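Kukholm Building, Wellum Street
Spring Walk-Through: Fire Exits, Stairs, Lights, Kitchen and Odds and Ends
Walked by: Leidy Usuga
Reviewed by: Dušan Kuruc
Date: May 1, 2021

Ratings are the same as last time. OK means leave it alone. FIX means fix it. WATCH means I don't like the look of it but can't say why in writing. Tenants, please read your own floor and at least skim the others, as most of what goes wrong on your floor started on somebody else's.

OUTSIDE

1. Front steps and handrail - FIX
The handrail is firm at the top and has opinions at the bottom. The lower bracket has lost a screw and the remaining one turns by hand. I turned it back by hand, and this should not be considered a repair.

2. Parking lot lighting - WATCH
The light over the dumpster comes on at dusk, goes off when a car pulls in, and comes back on once the driver has found the curb in the dark. Sensor to be aimed at the sky, as the installer's sheet says.

3. Dumpster clearance from wall - FIX
It has crept back against the siding. The hauler drops it wherever the truck happens to be, so we need wheel stops or a painted box. Dušan prefers paint. I have seen how people here park and prefer wheel stops.

4. House number visible from street - OK
All three digits of 289 are present and in the right order. Ivy trimmed in April.

GROUND FLOOR

5. Main exit door - OK
Opens outward, closes by itself, latches. Best door in the building.

6. Rear exit door - FIX
Opens if you lift, push and mean it. An exit door has to open with a push from a person who has never met it before. Rehang it or replace the hinges. The handwritten note saying "LIFT" has been taken down and is not to go back up.

7. Exit route, lobby to rear door - FIX
Four bicycles, one with no front wheel. The tags I put on in April asking the owners to move them are still attached and have weathered nicely. Anything tagged goes to the Padov storage unit at the end of the month.

8. Lobby extinguisher - OK
Needle in the green, pin in, seal unbroken, tag current. Someone has hung a wreath on it. Wreath removed, with apologies to the season it came from.

9. Electrical closet - FIX
Three feet of clear space in front of the panel, please. I found a mop bucket, a folding chair and a carton of brochures for the Kokkonen open house. The panel directory also lists a "Darkroom" and a "Telex," neither of which anyone has been able to show me. The directory needs to be redone with the electrician in attendance. Do not flip breakers to find out what they do. This was tried.

STAIRS

10. Treads and nosings - WATCH
The rubber edge on the second step below the landing is lifting at the left. Glued in the past, judging by the glue. It should be screwed down this time.

11. Stairwell emergency lights - FIX
Held the test button for 30 seconds on each. The lower one stayed bright. The upper one gave a brief orange glow, like a toaster remembering its youth, and quit. New battery at minimum. If the replacement costs more than half of a new fixture, buy the fixture.

12. Stairwell doors - FIX
The upper door was propped open with a phone book. I was moved to see a phone book, but a fire door held open is a hole in the wall. Phone book confiscated and available from my office to anybody who needs to look up a number from 2009.

SECOND FLOOR

13. Smoke alarms - OK
All sounded when tested. The one in the hallway by the kitchen had been wearing a shower cap. We will speak about toast below.

14. Kitchen appliances - FIX
The toaster oven was plugged into a power strip, which was plugged into another power strip, which was behind the fridge. Heating appliances go straight into the wall. The second microwave has no back foot and leans, and it needs a foot or a new home. Crumb trays have been emptied, an experience I'd like somebody else to have next time.

15. Kitchen extinguisher - FIX
Missing from its bracket. Found in the meeting room, where it was serving as a doorstop. Pressure fine, dignity less so. Rehung. The tag has run out, so it goes out for service with the next batch.

16. Exit signs - WATCH
Both lit. The east one points left, and the exit is to the right. It has pointed left for as long as anyone remembers, and people have kindly ignored it. Flip the arrow panel.

17. Meeting room occupancy notice - OK
Posted, legible, and not obeyed on birthdays.

WORKROOMS

18. Aisles and table spacing - OK
A full stride of open floor on each route to the door, and both doors reachable without turning sideways. Please keep it this way after the summer rearranging.

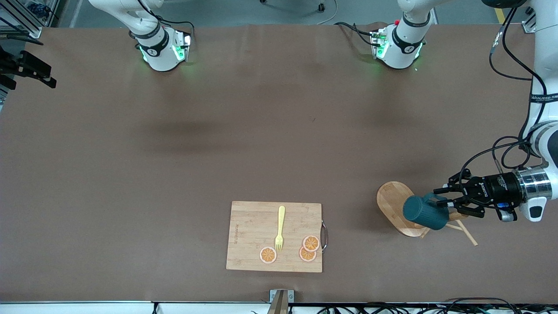 Is a power strip allowed in a workroom at all?
One strip per wall outlet is fine for small electronics, as long as it has its own breaker switch and isn't feeding a second strip.

19. Extension cords - FIX
Extension cords are for temporary use. The brown one along the baseboard has been painted the same color as the wall, so I consider it permanent. Put in an outlet.

20. First aid kit - FIX
Contains one triangular bandage, a great many very small adhesive strips and a coupon. Restock from the list inside the lid. The burn gel went out of date before some of our tenants moved in.

21. Eyewash bottle - FIX
Seal broken. A half-used eyewash bottle is just a bottle. Replace, and write the date on the new one.

22. Shelving - WATCH
The tall unit near the window isn't tied to the wall. It's stable while the heavy boxes are on the bottom shelf, so naturally they are on the top. Move them down this week and anchor the unit after that.

COMMENTS FROM REVIEW (D. Kuruc)

Items 6, 11 and 12 come first. I have a quote of 973 for the rear door, hinges and closer included, and a cheaper one of 800 that leaves out the closer. We are taking the first. A door that doesn't close is how we got here.

On item 3, fine, wheel stops.

On item 7, the bicycle without a front wheel is mine. It will be gone by Monday.

On item 9, I have asked our longest-standing tenant about the Telex. He said he thought it was downstairs. We don't have a downstairs.

On item 13, whoever owns the shower cap can have it back from Leidy, no questions asked, or only the one.

FOLLOW-UP (L. Usuga)

Second walk once the rear door is in. I'll test the emergency lights again at the same time, so expect the stairs to be dark for a few minutes, and please use the handrail, apart from the bottom of it. Corrections go in the folder outside my office. Sign them. Last round I got 9 notes about the thermostat, which isn't on this list and never will be.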